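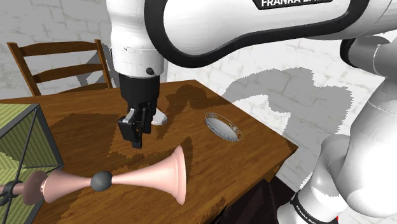
Ticket 139 – Simulation Support Desk, Jevville
Subject: Arm halts above table during tray placement task
Reported by: Nhàn Hoàng
Assigned to: Cathal Daly
Priority: High
Status: Resolved, pending review

Monday, opening report
The simulated Franka arm stops with its fingers a short distance above the tabletop and does not complete the descent. The task requires it to grasp the small white object and place it in the oval metal tray. The Flusteo controller reports a joint velocity violation and holds position. The fault occurred in 6 of 100 episodes in the overnight batch. No physical equipment was connected.

First response
The requester was asked to supply the controller log, the scene file and the random seeds for the failed episodes. All further batches on this scene were suspended until the cause was known.

Investigation
The six seeds were replayed and the fault was reproduced each time. The controller log shows a step change in the commanded wrist position shortly before the stop. The grasp planner had selected a new target after the approach had already begun – in each case a point on the long pink horn-shaped object lying nearer the viewer.

The Bonivora scene package was then examined. Its latest update had merged the collision groups for the pink object and the white one, so the planner treated both as valid grasp targets. Lighting and shadow settings were reviewed and excluded, as the planner reads object poses directly and does not use the rendered image.

Corrective action
1. Separate collision groups were restored in the scene file.
2. The grasp target is now locked at the start of the approach.
3. The velocity limit was left unchanged. The request to raise it was declined.

Verification
A batch of 700 episodes was completed on the corrected scene with no velocity violations. The six original seeds were included and all reached the tray.

Open items
The Coughlan test cell uses the same planner build. Transfer of this task to the physical arm remains on hold until the target lock has been installed there and Nhàn Hoàng has confirmed the version in writing. Cathal Daly will keep the ticket open until that confirmation is received.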